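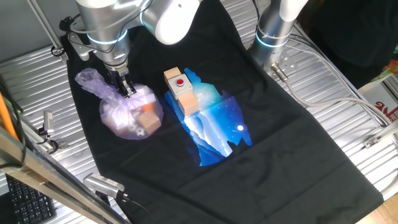 How to Watch a Robot Arm Demo Without Being Sold One

Open days are built to impress. I went to the one at Hustdale on 19th September with a notebook and low hopes, and these are the steps I'd give anyone going to the next. The bench worth your time is the two-arm one, where a gripper handles a thin plastic bag with a few items in it on top of a black T-shirt.

Step 1. Pick one bench and stay there.
The tour moves you along after a few minutes. Let it go without you. Ailsa Gillies, who ran the Pollock bench, didn't mind me standing there through several rounds, and the later rounds taught me more than the first.

Step 2. Ask what the job is before the arm moves.
Get it in one sentence. "Handling soft packaging" is a sales line. "Take hold of the bag by its gathered end" is a job you can check.

Step 3. Watch the fingers.
The glowing rings on the joints are pretty and tell you very little. Look at where the two black fingers meet the plastic. Thin film bunches up, and a grip on a bunch can look firmer than it is – ask for the same move with the bag laid down some other way.

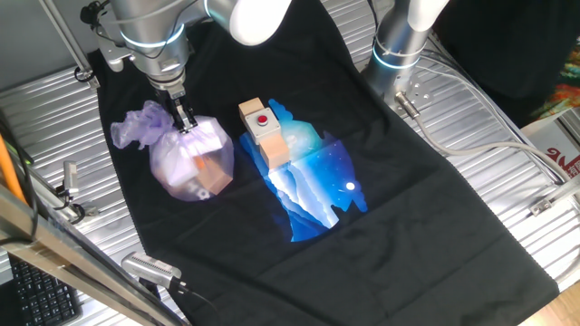

Is a bag really harder to handle than a block?
In most setups it is. A block keeps its shape, so a grip that worked once will probably work again. A bag takes a new shape every time it is put down.

Step 4. Ask for the failures.
The handout said 463 tries and 435 good ones. Fine, but what counts as good? Ask who decided, and whether a person reset the bag between tries. I got a straight answer to the first question and a vague one to the second.

Step 5. Ask to see the wrist view.
The side view flatters everything. From the wrist you get glare, creases and a lot of plastic very close up, and you can judge for yourself how much there is to go on.

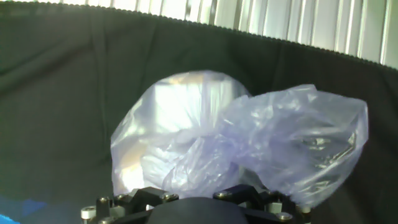
Bagged up close: the wrist view, with window blinds behind.

Step 6. Write it down before you leave.
The Oltero brochure I was handed in August had already blurred into the Grornellow one by the time I compared them. Put down the job, the number of tries and anything they wouldn't repeat for you.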